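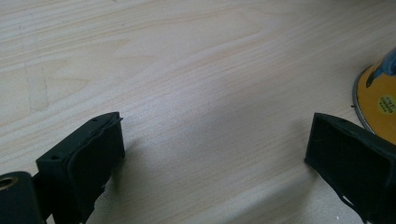 I finally have a proper work table, and I'm a little ridiculous about it! For four years I did everything on the kitchen counter (sewing, taxes, one very sad attempt at bread) and had to clear it all off before dinner. Then Liette Fortin mentioned she was moving and did I want her table, and I said yes before she got to the part about the stairs. Two flights. My brother-in-law Carter still brings it up.

It's a pale wood, kind of creamy, with long fine grain and some honey-colored streaks I keep staring at when I should be working. There's a swirly bit in the grain I'm very fond of. I paid her $40 for it and she threw in a lamp.

So far my only rule is that nothing lives on the middle. Stuff can hang out at the edges, fine, but the middle gets cleared off every night before bed, even if that means dumping a pile of fabric on the chair. I've kept it up since March, which for me is a record.

Kirsten wants me to put some kind of finish on it. I'm torn! I love the light color and I'm scared of it going orange like my old bookshelf did. If you've got a favorite clear finish for pale wood, please tell me in the comments, and tell me how bad it smells too, because I'd be doing this indoors.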